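Health insurance, round three

7 August 2024

Quick one because I have a call in a bit and I've been putting this off since May.

So the renewal letter came. We're 11 people at Andow, counting me, and our small group plan is going up again. $103 more per person per month. I read it standing at the mailbox and then read it again in the car. No change in benefits, or none I can find. Same deductible, same network, same phone tree.

I pay 70 percent of the premium for each employee and nothing toward dependents. Not generous, I know. Two people here have kids on the plan and they pay full freight for them out of their checks. That's the part that bugs me most.

Called the broker (Vevard, we've been with them since we started). They ran the quotes. Options as I understood them, from notes on the back of an envelope:

Stay put, eat the increase. Or split it with everybody, same percentage as now.

Move to a plan with a much bigger deductible. Premium drops to close to what we pay today. Deductible goes up by $900 a person. Somebody who goes to the doctor twice a year probably comes out fine. Somebody with a prescription every month, no.

Drop the group plan and give people money to buy their own. There's a proper way to do this with a reimbursement arrangement, tax free if you set it up right, and a wrong way which is just handing out cash and then it's wages. I penciled in $500 a month each. Sounds like a lot until you look up what a plan costs a person in their late fifties in our county.

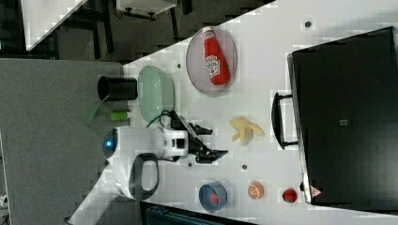
Ketchup, banana, green bowl.

I liked the third one for a full weekend. Fixed number, no renewal letter, everyone picks what they want. Then I went and shopped for a plan as if I were one of my own employees and it took me most of an evening. Forty-some plans. Half of them don't list our hospital. One had the hospital but not the doctors in it?? I do paperwork for a living, more or less, and I gave up and made toast.

Also the subsidy thing. If I offer the reimbursement and it counts as affordable for someone, they can't take the tax credit on their own plan. If it doesn't count as affordable they can turn mine down and take the credit. So it's different for every single person depending on age and income and I'm supposed to give them written notice ahead of time. 90 days before the plan year is what I was told. Our plan year starts in January so there is still time but not alot.

Asked the owner of Tiêu, the restaurant two doors down, what they do. They don't offer anything, too small, most of the staff are on a spouse's plan or the marketplace. Risa, the print shop, went to the reimbursement last year and says half the staff love it and the other half are still mad. Which half is which, I asked. Age, basically.

Where I am right now: leaning toward keeping the group plan, offering two levels, the current one and the high deductible one with a savings account attached. I'd put the same dollar amount toward either. People who take the cheaper one get the difference dropped in the account. Vevard says the carrier allows two plans at our size as long as enough people sign up overall, need to get that in writing.

Still have to figure out:
whether the enrollment minimum counts people who waive because they're covered elsewhere
payroll, who sets up the account deductions, me or teh payroll company
whether I raise my share from 70 to 75 and skip the new copier

The copier can probably wait.

Going to put it to everyone at the staff lunch instead of sending an email. Last year I sent the email and got one reply, a thumbs up, and then six weeks of questions in the hallway. If you run a small shop and have done the two plan thing, comments are open, tell me what went wrong. Ok, call time.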